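Section 4: Taping the fingers and setting the grip

Build guide for the Nana arm, shared workshop edition
Updated Friday, September 3, 2021 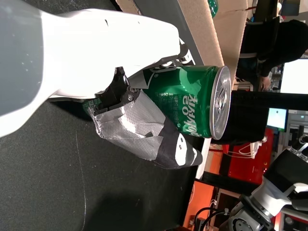 By now your arm should be bolted down, powered and answering to the Skanora control program. If it isn't, go back to Section 3 and finish the joint check first. This section is my favourite part of the whole build, as it's where the arm stops waving about and starts picking things up!

You will need:
Duct tape, any colour
Two rubber fingertips from the Prisent parts bag
A small screwdriver
An empty drinks can
A clean cloth

Taping the fingers

1. Press the stop button and switch off the power at the wall. Wait until the light on the Partington supply has gone out.

2. Open the gripper by hand. It should move smoothly, with a bit of drag. If it sticks, slacken the joint screw a quarter turn and try again.

3. Wipe both fingers with the cloth.

4. Cut a strip of tape 70 mm long for each finger. Start at the tip and wrap towards the joint, pulling firmly as you go. Creases are fine on the outside of the finger, but smooth them down on the gripping side.

5. Stop wrapping 10 mm short of the joint. Tape that creeps into the hinge will jam it, and picking it out again is a fiddly job.

6. Push the rubber fingertips on over the tape. They should be tight enough that you can't twist them off with two fingers.

Note: Silver tape scuffs quickly and looks scruffy within a week. It still grips perfectly well — change it when the edges lift.

Setting the grip

7. Clear loose cables and tools from the arm's reach, switch the power back on and release the stop button.

8. Open the Grip page in Skanora. Set Force to 40 and Speed to Slow.

9. Lay the can on its side and bring the gripper down until the fingertips are level with the middle of the can.

10. Press Close and watch the can. You want both fingertips touching and no creaking from the metal. If the can slips, raise Force a little and repeat. If the sides buckle, lower it.

11. Lift the can a hand's width, hold it for a slow count of five, and put it down again. Do this a few times with the can facing different ways.

12. Press Save. Skanora stores the setting under the name of the tool, so you can swap grippers later and come back to it.

Caution: Keep your hands out of the gripper while the power is on, even when it looks idle. If somebody else is working at the bench, tell them before you press Close.

Caution: Don't use full cans for this step. A burst one makes a sticky mess of the joints.

If the screen shows error 393, the finger motor has stalled. Press the stop button, open the gripper by hand and check the hinge for tape before starting again from step 7.

Once the can lifts cleanly, go on to Section 5, Teaching the first move.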